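Docencia · Robótica y aprendizaje · Apuntes de clase

Seminario de manipulación robótica - Tema 6: aprender de demostraciones con pinza de mano
Publicado el 9 de agosto de 2022 por el equipo docente del seminario

Estos apuntes cubren la segunda mitad del bloque de imitación. Suponemos que ya habéis leído el capítulo sobre clonación de comportamiento y que recordáis, al menos por encima, qué es una política visuomotora. Si no es así, volved a la hoja anterior antes de seguir, porque aquí vamos directos a los datos: de dónde salen, cómo se ordenan y qué les pasa cuando el objeto que manipulamos es una tela. Es mi tema favorito del curso y se me va a notar.

1. El problema de partida

Una política aprendida por imitación es tan buena como las demostraciones que ha visto. Durante años la forma habitual de conseguirlas fue la teleoperación: una persona mueve un dispositivo maestro y el brazo la sigue. Funciona, y para algunas tareas sigue siendo la mejor opción, pero ata la recogida de datos al robot. Hay que tener el brazo montado, calibrado y libre, y hay que estar en la misma sala que él. Quien haya intentado doblar una camiseta por teleoperación sabe además lo poco que se parece ese gesto al que haría con sus propias manos. Se va despacio, se corrige mucho, y la política aprende también las vacilaciones.

La pinza de mano le da la vuelta al asunto. La persona sujeta una pinza con dedos equivalentes a los del robot, con una cámara montada sobre ella, y hace la tarea directamente. El brazo no interviene hasta el final. ¡Y de golpe se puede grabar en una cocina, en un taller o en un pasillo! Lo que se registra en cada instante es:

- la imagen de la cámara solidaria con la pinza,
- la trayectoria de la pinza en seis grados de libertad, recuperada a partir del propio vídeo y de la unidad inercial,
- la apertura de los dedos.

Con esas tres señales se puede entrenar una política cuya entrada es lo que ve la pinza y cuya salida es el siguiente tramo de movimiento. Fijaos en lo que falta: no hay ángulos articulares ni par en los motores, nada que dependa de un brazo concreto. Por eso los mismos datos sirven, con algunas precauciones que veremos en el apartado 5, para robots distintos.

2. El conjunto Asine

El material de prácticas es el conjunto Asine, que grabamos para este seminario con pinzas Nuda. Tiene 2582 episodios, de los cuales 301 están reservados para evaluación y no deben tocarse durante el entrenamiento (lo repito en cada clase y cada año alguien los mezcla). Las tareas se agrupan en seis familias: recoger, colocar, abrir y cerrar, verter, doblar y embolsar. Las dos últimas son las difíciles y las que más nos interesan.

Cada episodio empieza con la pinza abierta y termina cuando se suelta el último objeto. Entre medias no se corta nada. Si a la persona se le resbala una tela y vuelve a agarrarla, el episodio incluye las dos cosas, y eso es una suerte: las recuperaciones son de lo más valioso que hay en un conjunto de imitación. Una política entrenada solo con ejecuciones limpias no tiene ni idea de qué hacer cuando se desvía, y siempre se desvía.

Una diferencia con otros conjuntos que habréis visto: en Asine no se despeja el entorno. Hay mesas con cosas encima, cables, cestas, manos que entran en el campo visual. La política tiene que aprender a qué prestar atención, y para eso necesita ver distracciones de verdad desde el principio.

3. Por qué la tela es otra historia

Un bloque rígido se describe con una posición y una orientación. Seis números y hemos terminado. Una tela no tiene una descripción así: cada pliegue añade grados de libertad, y dos configuraciones que a simple vista parecen iguales pueden responder de forma muy distinta al mismo tirón. A esto se suman tres complicaciones que vais a encontrar en las prácticas:

Autooclusión. La parte que queremos agarrar suele estar detrás de otra parte de la misma tela. Además, al cerrar los dedos, el tejido los envuelve y tapa precisamente el punto de contacto.

Poca textura. En telas lisas y mates, sobre todo si son oscuras, los métodos basados en correspondencias tienen muy poco a lo que agarrarse. El arrugado ayuda un poco, porque produce sombras, pero esas sombras cambian con cada movimiento.

Estado del agarre. Con un objeto rígido, la apertura final de los dedos nos dice si hay algo entre ellos. Con un tejido fino, la apertura con agarre y sin agarre es casi la misma. Hay que mirar.

Esta última me parece preciosa como problema de percepción. Pensad en una tela negra pellizcada entre dos dedos también negros. El color no separa nada. Lo que delata el agarre es la forma: los pliegues convergen hacia los dedos y el tejido queda abultado y comprimido entre ellos. Una persona lo lee al instante. Una red tiene que aprender que esa convergencia importa más que el contraste, y lo aprende - cuando hay datos suficientes, claro.

Cuando además interviene una mano, el problema se enriquece. La mano puede sujetar otro objeto, acercarlo, retirarlo o simplemente pasar por delante. En la notación del curso escribimos el estado observado como o_t y la acción de la pinza como a_t. La mano entra en o_t pero nunca en a_t. Es parte del mundo, igual que la mesa, con la diferencia de que se mueve por su cuenta y con intención. El modelo no recibe ninguna etiqueta que diga «esto es una mano»: tiene que deducir su papel de la secuencia.

Para el ejercicio de anotación del apartado 4, trabajad primero sobre este fotograma. Decidid si hay agarre, en qué región está la evidencia y qué elementos de la imagen son ajenos a la pinza. 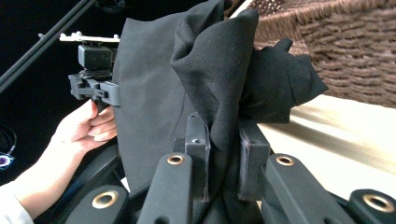
4. Ejercicio de anotación de contacto

La anotación se hace con la herramienta Hà, que ya tenéis instalada en los equipos del aula. El procedimiento es breve, pero conviene respetar el orden:

1. Marcad la región de contacto con un polígono. Incluid el tejido comprimido entre los dedos y dejad fuera los pliegues que cuelgan libres, aunque salgan de la misma zona.

2. Asignad el estado: sin contacto, contacto sin agarre, agarre. Un fotograma suelto no permite saber si la tela se está deslizando, así que esa etiqueta solo existe a nivel de secuencia.

3. Marcad por separado lo que sostiene la mano, si sostiene algo. En el fotograma anterior es el soporte con mordaza, situado a la izquierda de la tela y algo por delante de ella. Un error típico consiste en unirlo a la máscara del tejido, porque en la imagen la tela negra le hace de fondo y la carcasa también es negra.

4. Los dedos y las barras de la pinza llevan máscara fija. No los dibujéis a mano. Ocupan buena parte de la zona inferior y la herramienta ya los conoce.

5. Guardad la confianza de cada anotación en la escala de la hoja de clase. Una confianza baja bien puesta es información útil.

Cada fotograma lo anotan dos personas por separado. En la tanda de este curso son 215 fotogramas y solo después de terminarlos todos se abre la comparación. Lo interesante viene entonces: los desacuerdos se concentran en los instantes de cierre, cuando los dedos ya tocan la tela y todavía no la sujetan. Ahí dudan las personas y ahí duda también el modelo. No forcéis un consenso. Usaremos ambas etiquetas para entrenar con objetivos suaves.

5. Del dato a la política

Una vez anotado el subconjunto, entrenamos en dos fases. La primera ajusta un codificador visual con una tarea auxiliar, predecir el estado de contacto. La segunda entrena la política completa por difusión: dada la observación, se parte de una secuencia de acciones con ruido y se va limpiando hasta obtener un tramo ejecutable.

¿Por qué difusión y no una regresión sencilla? Por las telas, otra vez. Ante un montón arrugado hay varios buenos puntos de agarre. Una regresión con error cuadrático tiende al promedio de todos ellos, y el promedio de dos buenos puntos puede caer en medio de un hueco. Un modelo generativo elige uno y se compromete con él. La primera vez que se ve esto en el brazo Plirkard, con la pinza yendo decidida a una esquina en un intento y a la otra en el siguiente, da bastante gusto.

Precauciones al pasar al robot:

- Latencia. La persona que graba no tiene retardo de cámara a mano; el robot sí. Hay que medirlo y desplazar las acciones en consecuencia.
- Alcance. Algunas trayectorias humanas son imposibles para el brazo. Se filtran antes de entrenar, con el modelo cinemático del robot de destino.
- Punto de vista. La cámara del robot debe ir montada igual que la de la pinza de mano. Un giro pequeño en el soporte arruina una tarde entera, lo digo por experiencia.
- Manos. En los episodios donde la mano colabora, la política puede haber aprendido a esperarla. Probadla con y sin ella.

6. Qué hemos visto hasta ahora

El resultado que más nos ha animado es el de la tarea auxiliar. Al añadir la predicción de contacto, la política deja de levantar la pinza vacía con tanta frecuencia en las tareas de embolsado: cierra, comprueba y, si no hay tela entre los dedos, vuelve a bajar. Ese reintento no está programado en ningún sitio. Sale de las recuperaciones que las personas dejaron grabadas sin darles importancia.

En doblado la mejora es menor. Creemos que el cuello de botella está en la memoria: la política solo ve los últimos instantes y, cuando un pliegue tapa el anterior, pierde la cuenta de por dónde iba. Probar con un historial más largo es una de las propuestas de proyecto final, y quien la elija tendrá prioridad para usar el brazo en noviembre.

7. Para la próxima sesión

Traed terminada la anotación individual y exportada desde Hà, sin haberla comentado con vuestra pareja. Pensad también estas dos cuestiones, que discutiremos en la pizarra:

- Si la cámara de la pinza apenas ve el punto de contacto, ¿qué señal barata añadiríais al hardware, y cómo la sincronizaríais con el vídeo?
- ¿Qué ocurre con la estimación de la trayectoria cuando una tela grande y sin textura llena el centro de la imagen y se mueve con la pinza? Pista: repasad qué supone la odometría visual sobre el movimiento de la escena.

La segunda tiene más miga de lo que parece. Dibujadla antes de escribir ecuaciones.

Contacto: secretaría del seminario · Material de uso docente · Volver arriba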